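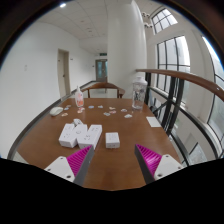
20 Apr 2020

Custholm announced last week that Masaru Yagi will leave the club when his contract expires, and the statement ran to four sentences. I have followed the club for 16 seasons and have kept this blog for most of them. It is my view that the departure was handled poorly by both parties, and I wish to set down the reasons while the matter is fresh.

Yagi joined from Clastlow as a reserve left back. The fee was modest and the expectations were lower still. By his second season he had displaced the captain in that position, and he remained the first choice under three managers. He scored only 9 goals in that time. Two of them came against Flastutmont, which is enough to secure his standing with most of the people who sit near me.

The difficulty began in January. Yagi's representatives asked for a two-year extension on his existing terms. The club offered one year, with a second dependent on appearances. Such an offer is common for a player past thirty, and I do not regard it as an insult. What followed is harder to defend. According to the player's own interview with the supporters' newsletter, he received no reply to his counterproposal for five weeks, and he learned from a teammate that the club had opened talks with a replacement.

Yoshinori Noguchi, the sporting director, has disputed part of this account. He maintains that a reply was sent and that the player's side allowed it to lapse. Both versions may contain some truth. A letter can be sent and still fail to amount to a conversation, and a man with that length of service was entitled to a meeting in person.

I would add a word on the player's conduct. The newsletter interview was given two days before the away match at Uchida, when the team was already short of defenders. Yagi played well that afternoon, but the preparation cannot have been helped by it. He could have waited until the following week without weakening his case in any way.

The financial argument deserves a fair hearing. Custholm draws 2000 on a good day, and with the season suspended there are no gate receipts at all. The 500 season ticket holders have been asked to defer their refunds, and I have agreed to do so. No reasonable supporter expects long contracts to be handed out under these conditions. The January offer, however, was made well before the suspension, and the present situation should not be used to explain it after the fact.

Where he will play next is unclear. Clastlow has been mentioned, and a return there would suit his family — his wife's parents still live in the town. Flastutmont has also been mentioned, chiefly by people who enjoy causing alarm.

My next post will cover the youth team's fixtures from the first half of the season, which I had promised for March. Readers who hold a program from the home match against Uchida are asked to write to me, as my own copy is missing the center pages.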